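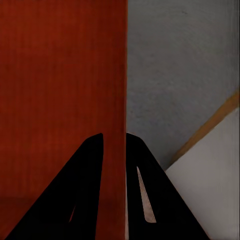

The Arm Is the Cheap Part

What a small shop should put in the budget before it signs for a robot

By Birdie Boateng

Start with the number everybody starts with. The arm. At Clevholm, a cabinet door and panel maker with 11 people on the floor, the owners had the arm picked out before they had a spreadsheet. Nice brochure. Good reach. Then came September and the first real budget meeting, and the arm turned out to be one line of many.

I sat in on that meeting, and on the three after it. What follows is mostly what I wrote in the margins.

Line one, the simulation seat. Clevholm went with Ivent, which bills by the month, 399 per seat. One seat. They argued over that for most of a morning. Why pay for a pretend shop when you have a real one? The answer came from the integrator, a small outfit called Pulto, who said flat out they would not quote a cell without a simulated one first. Fair enough. A crash on a screen costs a coffee break. A crash on the floor costs a wrist joint and a phone call to the insurance people.

So they modeled a panel. Reddish-brown, vertical grain, a plain gray wall next to it. Two black fingers coming up toward the edge. Not much to look at, and the older of the two owners said so, loudly. But an hour of looking from down there at the gripper end changed the shopping list more than any sales visit did.

First thing to change was the fingers themselves. Stock fingers come in the price, custom ones don't. Clevholm had budgeted nothing for fingers. Zero. They now carry a line for 4 sets, and I'd tell any shop their size to do the same. Fingers wear, fingers get dropped, someone tightens one too hard at 6 a.m. and you're down till lunch.

Second thing, the camera. A view from the wrist is great until the fingers are in the middle of it, and they are always in the middle of it. You can live with that if the edge you care about shows up between them or beside them. If it doesn't, you need a second camera on a post, plus the cable, plus the bracket, plus the afternoon of somebody's time setting it up. Price it now. You can always strike it.

Third, light. Simulated light is polite. Real light comes in through the dock door and moves across the floor all day. Pulto's advice was to put a cheap hood over the station and quit worrying. Clevholm put it down as "misc," which I hate. Misc is where budgets go to die. Give it a line, give it a name.

Then the hours. This is the one that hurts. Pulto quoted 171 hours to take the job from screen to floor. Modeling, path work, the fence and the safety sign-off, training for two operators. The owners read it twice. Could it be fewer? Sure, said Pulto, if you do the part drawings yourselves and they are right. They were not right. Half the panel drawings hadn't been touched since the last saw was bought, and the thicknesses on paper did not match the thicknesses on the rack. Somebody had to go out with calipers. That's labor to, and it's your labor, so it never appears on a vendor's quote.

What would I copy from Clevholm? The order they did things in, after that first meeting. Simulate the worst part, the biggest and most awkward one, and leave the easy one for later. Get the finger drawing done. Then ask for the arm quote again, with the real payload in hand. They dropped a size. Smaller arm, smaller base, less floor to pour.

What wouldn't I copy? The seat. They let the first one lapse as soon as the layout was approved, then needed it back when a customer changed a door profile. Starting over meant a new setup fee and a week of waiting. Keep the seat through the first few months of production. Cancel it after that if you must.

I had a note waiting from a reader in Abu Hammour who runs a fit-out shop and is going through the same thing, only with less floor space and a landlord who wants to approve every bolt hole. His question was wether to lease. My answer is a boring one — lease the arm if the bank is being difficult, but buy the fingers, the fence and the table outright. Those belong to your parts. They'll still be there when the arm goes back.

A few other things off my list, in no order. Spare cables, one of each. Compressed air if the gripper needs it, and check the compressor you already own before you say it's fine. Floor anchors. A day for the electrician, then a second day for the electrician. Someone to cover the operators while they are in training, becuase the doors still have to ship.

Clevholm signs next month, if the bank agrees. The spreadsheet is on its ninth version. The arm is on row 14.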